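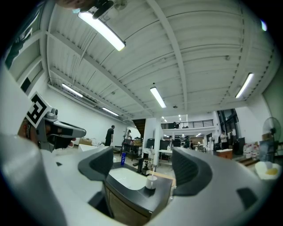 Skimville Workshop Hall: Fitting-Out of the Shared Ground Floor
Progress report to the Drustberg Fund, second reporting period

Prepared by Albane Pons, Project Manager
Reviewed by Lewis Lamont, Premises Lead

1. Purpose of this report

This report sets out progress on the ground floor of the Skimville hall between the release of the second instalment in May and the end of August. It covers the works funded under the agreement, the use made of the floor while the works continue, expenditure, and matters on which the Fund's agreement is sought. The upper level is financed separately and is mentioned only where it affects the programme.

2. Summary of position

The ground floor is in daily use. The counter and basin are in place, the overhead lighting is running and the shelving has begun to arrive. Two items are behind programme: the permanent storage along the window wall and the floor finish at the foot of the staircase. The overall completion date is unchanged. Expenditure to date is within the approved budget, with one transfer between headings requested in section 7.

3. Works completed in the period

3.1 Counter and basin. The dark countertop was delivered by Belhaj in June and fixed on the wooden lower cabinets already on site. The white rectangular basin is set into the top. The first basin supplied did not match the opening and was exchanged at the supplier's expense, which delayed the plumbing connection by 13 days. Kwok-wai Ko inspected the connection and signed it off. The sealant along the rear joint was renewed in July.

3.2 Lighting. The fluorescent tubes have been retained. The original application proposed replacing all of them, but the electrician's survey found the fittings sound, and the money was better spent on new switching. The hall can now be lit in two sections, so that the part nearest the windows may be left off on bright mornings. Tenants have asked for a separate switch by the staircase. A price has been requested.

3.3 Ceiling services. The corrugated ceiling was cleaned and repainted white before the period began. The cables and thin ducts beneath it have since been re-clipped. The smoke detection system was tested on completion and the certificate is held in the site file.

3.4 Wall below the windows. The long wall was filled, sanded and painted white. It has been left plain pending a decision on storage (see section 5).

4. Use of the hall during the works

The grant agreement allows occupation during the works provided that access to the staircase is kept clear. Lewis Lamont checks this each Wednesday and enters the result in the site log. One entry in July recorded a delivery left on the lower steps overnight. The supplier was spoken to and there has been no repetition.

Membership stands at 26, against a target for the year of 30. Members use the counter for bench work as well as for washing up, and there has been some friction over cups and bottles left on it at the end of the day. Souad Naciri has issued a short note asking that personal items be taken to the shelves by 6 p.m. The position has improved, though it is not yet perfect.

Members continue to work amongst a certain number of cardboard boxes. These are tolerated on the floor beside the wall until the permanent storage is fitted – they may not be stacked under the windows or moved to the stair side of the hall.

5. Items behind programme

5.1 Storage. Clarkix was appointed in April to build fixed units along the window wall. Drawings were received six weeks late and showed units that would have covered the lower part of the glazing. They were returned for amendment. Revised drawings have now been approved by Fengying Qiu, and fitting is expected to take two weeks once the materials are on site. In the meantime, metal shelving on wheels has been brought in as an interim measure. It is well used and heavily loaded, and the project team proposes to keep it permanently near the staircase, subject to a check on the load it carries.

5.2 Floor at the staircase. The dark wooden staircase is original to the building and its treads are in good order. The floor where it lands is uneven, and the repair depends on the upper level contractor finishing the removal of materials by that route. The repair is now planned for October. A temporary edging strip has been laid.

6. Health and safety

No reportable incidents took place in the period. One member slipped near the basin in June and was unhurt. A mat was provided the same day. A fire drill was held in July, and the hall was cleared in under three minutes.

7. Finance

Spending remains within each approved heading except plumbing, which has exceeded its allowance by about £700. The excess arises from additional pipework found to be necessary once the old supply was opened up. The lighting heading shows an underspend larger than this sum. The Fund is asked to approve a transfer between the two. Invoices are attached to the financial return submitted separately by Fengying Qiu.

The final payment to Clarkix has been withheld until the storage units are fitted and inspected.

8. Work planned for the next period

Storage units along the window wall: delivery and fitting in September.
Removal of remaining boxes from the floor: on completion of the units.
Additional switch by the staircase: subject to price.
Floor repair at the foot of the staircase: October.
Second fire drill: November, with both levels occupied.

9. Decisions requested

The Fund is asked to note the revised dates in section 5, to approve the transfer described in section 7, and to confirm that the interim shelving may be treated as eligible expenditure if it is kept. A reply by the end of September would allow the order for the shelving brackets to go out with the storage materials.

Questions on this report should be addressed to Albane Pons at the Skimville office.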